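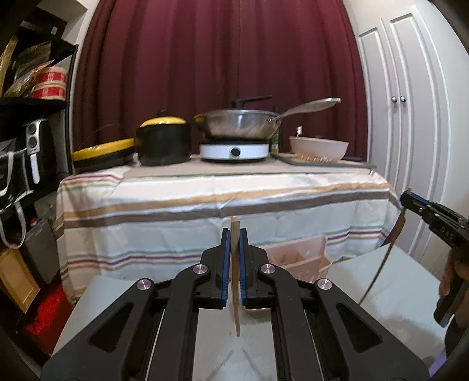 Figura 1. Pinza negra con almohadillas azules sujetando una tira fina de madera clara.

Siglas sin dueño: cómo se abrevia en los manuales de taller
Trabajo de la asignatura Terminología Técnica
Autora: Abla Ghanem
Tutor: Normand Grewal
Entregado el 25 Oct 2020

1. De dónde sale el tema

Todo empezó en agosto, cuando me puse a traducir por mi cuenta el manual de un torno de Brirby y en la segunda página ya me había tropezado con «VPM». ¿Válvula de purga manual? ¿Velocidad de paso mínima? Pues las dos, según el capítulo (¡en el mismo manual!). Se lo conté a Duangjai Phetsri, que cursaba la asignatura conmigo, y me dijo que ahí tenía trabajo de sobra.

2. Qué he mirado

Reuní manuales de tres fabricantes, Brirby, Udberg y Dresent, y fui apuntando cada sigla en una hoja de cálculo con su desarrollo, la página y si aparecía explicada la primera vez. Me salieron 910 apariciones, que se quedan en 337 siglas distintas cuando quitas las repetidas. Las marcas comerciales las dejé fuera, y también las unidades de medida, que son símbolos y van por otro lado (esto me lo corrigió Normand en el primer borrador, menos mal).

3. Qué ha salido

De las 337, hay 121 que no se desarrollan en ninguna parte del manual. Yo esperaba unas cuantas, pero tantas no. Udberg es el que mejor lo hace, con una lista al final ordenada alfabéticamente; Dresent también tiene lista, pero le faltan justo las que más se usan en el texto. Y luego están las siglas con más de un desarrollo, que son 10. VPM es mi favorita, claro, aunque «CA» tampoco se queda corta: corriente alterna en la parte eléctrica y control de avance en la mecánica.

Otra cosa que me llamó la atención son los plurales. La norma académica pide «las VPM», sin s, y aun así me encontré «VPMs» y hasta «VPM's» en párrafos seguidos.

4. Dudas y cosas pendientes

El glosario Nasrallah, que usé para comprobar los desarrollos, es bastante viejo y no recoge nada de control numérico, así que en ese apartado tuve que fiarme del contexto. Soon-im Chae revisó una parte de la hoja y no estaba de acuerdo conmigo en varias; las he dejado marcadas en amarillo en el anexo. Me gustaría repetirlo con las versiones inglesas, para ver cuántas siglas se calcan tal cual. Dima Tarawneh me ha prestado ya dos manuales, y por ahí seguiré en el próximo trabajo.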